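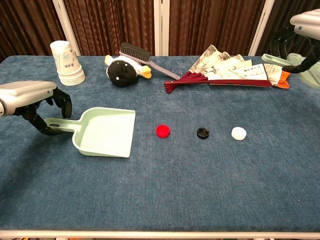

六月，瓶盖板材第二轮
早上九点开工，窗全开，排风开到最大

先把结论写在最上面，省得以后翻：155度那一炉成了！混料的问题找到了，困扰我整个春天的那些硬疙瘩，是PP，就是PP，没有别的花样。下面慢慢写，今天东西多，我怕睡一觉就忘掉一半。

先补上一轮的账。上一轮给Stavatard做的那块样板，正面很漂亮，红的黑的搅在一起像大理石，大家看了都说好，我自己也高兴了一个下午。结果锯开以后断面上全是小颗粒，边缘清清楚楚，用指甲一抠能整粒抠下来，留一个光滑的小坑。光滑这一点很要紧，当时没往心里去，现在回头看，坑壁光滑就说明两边根本没粘上，颗粒是被包在里面的，跟汤圆裹芝麻差不多。当时我在本子上写的是“火候不够，下次加长保温”，然后真的加长了，颗粒还在，又写“料太湿”，烘了一夜，颗粒还在。翻前面几页看着有点好笑，同一个毛病我给它起了四个名字。

这回换了思路，先不管温度，先管料。

一、料

瓶盖有两个来源。一个是Hernura咖啡馆门口那只收集桶，大多是水瓶和汽水瓶的盖子，颜色杂，干净，偶尔混进来酱料瓶的翻盖。另一个是Stojanovska街那边汽修铺给的一袋，机油桶和玻璃水桶的盖子，个头大，壁厚，油味重。第二袋我本来舍不得扔，那种厚实的深蓝色太好看了，可是油洗不净就是洗不净，热水加洗洁精泡过，捞出来手感还是滑的，闻着也不对。压板的时候油会跑到层与层之间，板子一掰就分层，这个亏去年吃过。今天下决心把这袋单独封起来，贴了“有油，勿混”，放到架子最下面一格。谁有好的脱油办法请写在这一页空白处，我是真想用那个蓝色。

水瓶盖这一批的处理流程，这次定下来了：

先看盖子里面。有垫片的先抠垫片，软的那种，白色或者半透明，很多人以为和盖子是一体的，其实用小螺丝刀的尖从边上一挑就出来。垫片的材料五花八门，哪种都不想让它进模具。抠不下来的整只不要，别心疼。

然后看标记。盖顶里侧有时候有三角标，2是HDPE，5是PP，有标的最省事。麻烦的是大部分小盖子没有标，或者标浅得要斜着对灯才看得见。我发现早上窗边的光最好用，斜着进来，浅浅的字一下就浮起来了，比放大镜管用。下午太阳转过去以后就不行了，所以分拣这活儿以后尽量安排在上午。

没标的怎么办，后面第二节写，这是今天最得意的部分。

洗：温水，一点点洗洁精，泡到午饭后再捞。不要用滚水，滚水会让有些盖子微微变形，叠在一起掰不开。捞出来换清水过两遍，摊在网架上吹。螺纹里会藏水，摊的时候口朝下，中途抖一次。可乐类的盖子螺纹里有糖，没洗净的话一加热就发黄，还有一股焦糖味，闻着挺香，做出来的板子上就是一片一片的茶色斑。上上轮那块“做旧效果”的板就是这么来的，当时还有人夸，我没好意思解释。

颜色分桶：红、黑、白、蓝、绿，其余进“杂”。白色最容易脏，白色桶要盖盖子，请大家顺手。黑色用量少但遮盖力惊人，一小撮就能把一整板浅色带灰，所以黑色碎料永远最后称、最后撒，而且要换一只勺。

二、分HDPE和PP

这两样东西看着像，掂着像，扔水里都浮，靠水分不开。我原来图省事用手感：HDPE蜡一点、软一点，PP硬一点、脆一点，用指甲划会有区别。试过以后要承认，盖子这种小东西，形状一变手感就乱了，薄壁的PP摸起来跟厚壁的HDPE差不太多，我自己闭着眼睛测自己，错得离谱。

今天试了两种办法，都记下来。

第一种是酒精水。两种料密度都比水低，可是PP更轻，HDPE更接近水。往水里一点一点兑酒精，液体的密度就往下走，走到两者中间的时候，一个沉一个浮，干脆得很！做法是拿两片有标的当参照，一片2号，一片5号，剪成小指甲盖那么大，放进玻璃罐，然后慢慢加酒精，加一点搅一搅，等一等。一开始两片都在上面漂，加着加着2号那片开始犹豫，悬在半中间，再加一点，慢悠悠地沉下去了，5号还稳稳地浮着。我看着它沉下去的时候真的叫出了声。到这一步就停手，罐子盖好，这就是当天的分拣液。

注意几点。酒精会挥发，罐子敞一会儿比例就变了，所以参照片要一直留在罐里，每次投新料之前先看一眼参照片还在不在各自该在的位置，不对就补酒精。碎片投进去要搅，气泡粘在表面会把该沉的托起来，拿筷子捅两下。颜料和填料会改变密度，白色盖子有时候加了不少白色颜料，会偏重，所以白色的结果我只信一半，还要过下一关。还有，酒精附近不开火，不开热风枪，罐子用完拿到外间去，别放在烤箱那张桌子上。这一条请所有人遵守。

第二种就是155度。道理简单得让我脸红：HDPE在这个温度已经化透了，PP还没到熔点。每种拿不准的盖子剪一片下来，排在硅油纸上，进烤箱，155度，二十分钟，出来一看就知道。化成一摊、边缘圆润的是HDPE；还留着剪口的棱角、拿镊子能整片夹起来的是PP。PP也会变软一点，但样子是在的，跟旁边那摊比差得很远，不会看错。

Weto那台旧烤箱的旋钮不准，这个大家都知道。我把探针插在烤盘正中间那块铝板上，以探针为准，旋钮只当摆设。升温之后它还会往上冲一截再落回来，第一次我没等它落稳就放料，结果PP片也塌了边，差点得出错误结论，又重做一遍才放心。所以：先空炉稳住，稳到探针读数不动了，再开门放料，手要快，门缝要小。

两种办法对得上吗？对得上，绝大多数都一致。不一致的全在白色里，和前面猜的一样，白色的以烤箱为准。

分出来以后才明白为什么一直有疙瘩。我一直以为水瓶盖子“基本都是HDPE”，分完一看，PP比我以为的多得多，特别是有些汽水盖和几乎所有翻盖。混在一起压，温度低了PP根本没化，温度高了两样都化了可又不肯互相溶，冷下来各缩各的，还是粘不牢。加长保温当然没用，烘一夜当然也没用。这下全通了！

三、碎料

分好的HDPE进粉碎机。筛网换成中号，小号的碎料压出来颜色太糊，远看一片灰；大号的好看，可是空气多，要多压一遍。中号是个折中，花纹还在，排气也容易。

粉碎机照旧一次只喂一小把，喂多了刀会闷住，料一热就拉丝缠在轴上，清起来比碎的时间还长。换颜色之前要把料斗和刀腔彻底刷干净。红色碎料静电特别重，粘得到处都是，袖子上、台面上、隔壁的笔记本里都有。拿湿布在斗口抹一圈再刷，会听话得多。落到台面上的碎料扫起来统一进“杂”，不要往原来的桶里倒，台面上什么颜色都有，一粒黑的进了白桶，整桶就不是白桶了。地上扫的直接扔，里面有沙，沙子进粉碎机伤刀，进板子伤锯片，两头不讨好。

顺便说一句，垫布吸静电碎料的本事太大了，碎好的料别在绒面的布上分，换光滑的托盘。

四、压板

模具还是那只铝框，厚度6毫米，内侧喷过脱模剂，上下各垫一张硅油纸。硅油纸裁的时候要比框大一圈，不然熔料会从缝里爬出来粘住框角，拆模时要拿铲子撬，铝框上那几道划痕就是这么来的。

装料比我想的讲究。碎料蓬松，一次装不满，熔下去就塌掉一大截，所以要分两次。第一次装到冒尖，进炉化到塌平，拿出来补第二次，再进炉。补料的时候动作要快，表面一结皮，新旧两层之间就会有一道线，断面上看得见。今天第一块板就有这么一道线，还好在靠近表面的地方，刨一刀能刨掉。第二块我改了做法，补料前先把第二份料放在炉门口预热，手套戴好，盖板先挪到一边，一气呵成，线没有了。预热这一步以后都要做，值得。

温度：190度，以探针为准。这个温度HDPE流得动，又不冒烟。闻到刺鼻的味道就立刻关火通风，不要等，不要“再看一会儿”。今天全程只有很淡的蜡味，我很满意。190度对PP来说其实也化了，所以如果前面没分干净，在这一步是看不出来的，表面漂漂亮亮，毛病全藏在里面。这就是上一轮骗过我的地方，写在这里提醒以后的自己：表面好看什么也证明不了，一定要锯一刀。

保温时间看料量，我不在这里写死。判断方法是开一条门缝，拿竹签从框角斜插下去，插到底没有硬芯，拔出来拖一根细长的丝，就可以出炉了。竹签比金属签好，金属签散热，一插进去周围就凝一圈，拔出来以为里面还硬着。

出炉上压。夹具四角轮流拧，每次拧一点，转圈来，不要一个角拧到底再换下一个，不然板子一头厚一头薄。去年那块斜板现在还垫在钻床下面，正好把钻床垫平了，也算各得其所。拧到有料从溢料槽里均匀挤出来就停，停一会儿再补一圈，冷下来会缩，夹具会松，要跟着补。

冷却是今天第二个收获。HDPE收缩很大，冷得快就翘，四个角往上抬，跟薯片似的。以前我急，拿风扇吹，吹一次翘一次。今天把夹好的模具整个用旧毛毯裹住，放在桌子底下不去碰它，去吃饭，去寄东西，下午四点多回来，摸着只剩一点点温。打开一看，平的！拿钢尺靠上去，对着窗看，中间透过来一线极细的光，四边贴得死死的。高兴得我拿着它在屋里走了一圈。

收缩还带来一个好处，冷透以后板子自己就从框里松开了，轻轻一磕就掉出来，完全不用撬。凡是需要撬的，多半是还没冷透。

五、锯开看

下午五点，带锯，细齿，慢进给。塑料锯快了会化，屑粘在锯路里，重新焊回去，锯完一看没断开，这种事第一次碰到的人都以为自己眼花。慢一点，中途停一下，让锯条凉凉。

断面：干净。没有颗粒，没有坑，颜色的边界是柔和的，一层一层卷进去，像切开的年糕里夹了豆沙。有几个小气孔，针尖大，集中在框的一个角上，那个角是最后拧的，下次先从它开始。

又锯了一条细长的下来掰。上一轮的样条一掰就断，断口参差，颗粒一粒一粒往外蹦。今天的样条弯成U形，松手慢慢弹回来，弯的地方有点发白，没断。我又弯了好几次，反着弯，还是没断。这条留着，拴了绳子挂在工作台边上，谁来都可以掰着玩。

表面处理简单试了试。刮刀片最好用，斜着推，出来的屑是长长的卷，手感跟刮硬木一模一样，非常过瘾。砂纸反而不行，越磨越毛，表面起一层绒，要磨到很细的号才压下去，费纸。刮完以后用热风枪快快地扫一遍，发白的刮痕会消失，颜色一下子深下去，像石头沾了水。动作一定要快，停在一处就会鼓起来。边角用木工倒角刀就行，刀要快。

粘接不用想了，这个料什么胶都不太认，我试过的几种干了以后都能整片揭下来。要连接就用螺丝，预钻孔，孔比木头的习惯尺寸稍大一点，给它留出热胀冷缩的余地。或者热焊，拿同色的细条当焊条，这个我还不熟，等练好了另开一页。

六、给Stavatard的那批杯垫和搁板

他们要的是红黑配的搁板和一套杂色杯垫。搁板我建议缩短跨度，HDPE长时间压重物会慢慢往下弯，第一天看着没事，过个把月中间就塌了，放书肯定不行，放调料瓶之类的还可以。已经写信说明，等他们回。如果一定要长的，就在背面加一条木筋，木筋用长圆孔固定，不能钉死，夏天一热板子要伸，没地方去就拱起来。

杯垫用板子的边角料开，孔锯出来的圆片中间带一个导向孔，不想要孔的话就先锯方再用靠模铣圆。铣的时候屑又多又轻，飘得满屋都是，集尘一定要开，开之前看一眼袋子满没满。铣下来的屑是可以回炉的，前提是机器事先吸干净，没有木屑。今天的屑里混了木屑，只好不要了，可惜，下次先清机器。

热杯子会不会把杯垫烫坏，这个被问过好多次。开水杯直接放上去，杯垫会微微软一点，重的杯子会留一个浅浅的圈，刚从炉子上拿下来的锅绝对不行，会粘底。所以交货的时候要附一张纸条，写明放茶杯可以，放锅不可以。措辞别太凶。

颜色配比的笔记：红为主、黑为辅的那块，黑色要撒成几条线，别撒匀，撒匀了就是暗红色，看不出花。撒好以后不要抖模具，黑的小颗粒会往下漏，正面就没了。想要漩涡的效果，化到塌平的时候用竹签在里面划，慢慢划，划两三笔就收手，再多就糊了。我每次都忍不住多划一笔，每次都后悔。白底上撒蓝绿的那块，像瓷片，最让我惊喜，本来是拿来凑数的料，结果最好看。白色要真白才行，所以又回到那句老话，请给白桶盖盖子。

七、还没弄明白的

PP分出来一大桶了，总得用。PP单独压板理论上没有问题，温度要再高一些，冷下来更硬更挺，做搁板说不定比HDPE合适得多！缺点是冷天容易脆。下一轮专门试PP，温度从190度往上慢慢加，每次加一点，全程排风，先压小块，不直接上大框。如果真的挺，Stavatard的长搁板也许就有救了，木筋都省了。想到这里我有点坐不住。

白色盖子里颜料多，对强度有没有影响，不知道。样条要多做几根，白的、红的、混的各来几根，同样的宽度，同样的弯法，挂成一排慢慢比。

反复回炉会不会变差。今天的溢料都留着，打算拿同一份料压了碎、碎了再压，来回几次，看它什么时候开始发黄变脆。这个不急，可以穿插着做，每次碎完留一小袋，袋子上写清楚是第几遍。

户外放着会怎样。窗台外面晒的那块旧样片，朝阳的一面颜色已经浅了，用指甲划有白粉，背面还跟新的一样。所以户外的单子先不接，或者说清楚会褪色。晒的那块不要收进来，继续晒，我想看它到冬天什么样。

Weto烤箱的门封条老了，右边热左边凉，模具放进去要中途转个方向。新封条尺寸量好了写在烤箱侧面的胶带上，谁去五金店顺路带一根，要耐高温的硅胶条，别买冰箱用的那种。

八、要买的、要做的

竹签快用完了。硅油纸还剩最后一卷，买宽的。酒精用玻璃瓶分装，瓶身写日期和“分拣用”，别和擦桌子的那瓶放一起。耐热手套左手那只掌心磨薄了，今天夹具拧到一半觉得烫，换新的之前先套两层。

Hernura那边的桶满了，说让我们去拿，顺便把做好的杯垫带几片过去给他们摆着，投瓶盖的人看见瓶盖变成了什么，会高兴的。桶上的说明也该换一张，加一行“请不要放酱料瓶盖”，旁边画个图。机油的那袋不要再收了，跟汽修铺说声谢谢，解释一下油的事。

粉碎机刀轴上还缠着一圈红丝，今天太累没清，明早第一件事就是它，清之前拔插头。

晚上七点多收工，又拿起那根样条弯了几下，还是没断。明天锯第二块，两块并排拍照，断面朝外，贴在这一页后面。

补记：分拣液的罐子已经拿到外间了，参照片留在里面，蓝的是2号，绿的是5号。打开之前先闻闻，味道淡了就补酒精，等蓝的沉下去再用。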